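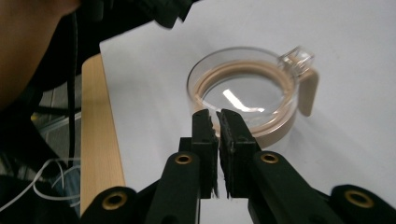

Figure 1. The glass pitcher with the tan handle, on the white table.

Which Pitcher Spills Least? A Breakfast Table Study
Project report, Everyday Objects workshop, Ritdale
Section 2 partner: Omid Fallahi
Sep 11, 2022

Why pitchers

I grew up in a house where the juice pitcher always left a ring on the tablecloth. My mom blamed the pitcher, my dad blamed whoever was pouring, and I never got a straight answer, so when our instructor Marion Gillies told us to pick one thing from the kitchen and find out something about it, I had my topic before she finished the sentence!

Omid wanted to do can openers. I talked him out of it with the argument that pitchers are easier to wash, and he has been reminding me of that ever since, usually with a dish towel in his hand.

Our question was pretty simple. If you pour water from different pitchers into the same kind of glass, how much ends up on the table? And does it matter more what the pitcher is like or who's holding it?

The pitchers

We used three. The first is the glass one in Figure 1, which is round and clear with a wide mouth, a beige band around the inside of the wall and a handle in the same color on the side. It's my favorite to look at. The handle is a flat tab with a rounded end, and everybody who tried it had to think for a second about where to put their fingers.

The second is a tall plastic pitcher from Zolley, with a lid that we left off for all the tests. The third is an old enamel one that came out of a box of kitchen stuff from Laing Street. It has a long pinched spout and a chip near the bottom (the chip was there when we got it, Marion, I promise).

I know three pitchers isn't a lot. We had a fourth one lined up from Drakow, the thrift store, but somebody bought it while we were getting the money together. I'm still a little sore about it.

How we did it

Every pitcher got 700 milliliters of cold tap water before each pour. The person pouring filled one drinking glass up to a tape line and set the pitcher back down. The glass stood in a baking tray, and anything that missed the glass or ran down the side of the pitcher landed in the tray. Then we tipped the tray into a measuring cup and wrote down the number.

We wiped the tray after each turn. In the first session we used a paper towel to soak up what was left and threw it away, and it took me far too long to see that we were throwing away our data along with it. After that we switched to a rubber spatula and scraped the tray into the cup, corners and all. The first session isn't in the results.

People poured standing up, with whichever hand they liked. We asked them to pour the way they would at home, but a couple of them clearly went into championship mode, very slow and very serious, with the tongue sticking out. I don't know how to correct for that. We noted it in the margin.

What we got

We ended up with 115 pours that we trust. Put together, they left 2,035 milliliters in the tray, which is a lot more than I expected and more than enough to explain my mother's tablecloth.

The enamel pitcher was the neatest one, and it wasn't close. The long spout keeps the water together, and when you tip it back, the stream stops cleanly most of the time. The Zolley pitcher came second. It did fine while the water was moving, but it dribbled at the end of the pour, and the dribble liked to travel down the front and drip off the bottom on the way back to the table.

The glass pitcher came last, and I was sad about it. With a mouth that wide, people picked their own spot to pour from, and the ones who poured slowly did worse than the ones who just went for it. That surprised both of us. Slow water clung to the glass and crept down the outside, while a quick, confident tip sent it out over the edge in one piece. Omid got really good at this. By the end he was hardly spilling anything with it, and he was unbearable about it too.

So on the question of pitcher or person, I think my parents were each partly right. With the enamel one, everybody did well. With the glass one, it depended a lot on who was pouring and how many times they had done it already.

Things I would change

We should have mixed up the order. Most people did the enamel pitcher first and the glass one last, so they might have been bored or tired (or splashy on purpose) by the time they got to it. I'd also like to try different fill levels. We picked our amount back in July because it was easy to read on the measuring cup, and a fuller pitcher is heavier and might behave in a completely different way.

I would also try juice. Marion asked about it when we showed her our plan, and we said no on account of the stickiness, but juice is what started all this for me.

Omid wants it on record that he would still like to do can openers. The glass pitcher is on my shelf at the moment with wooden spoons in it, and the enamel one is what I use for water.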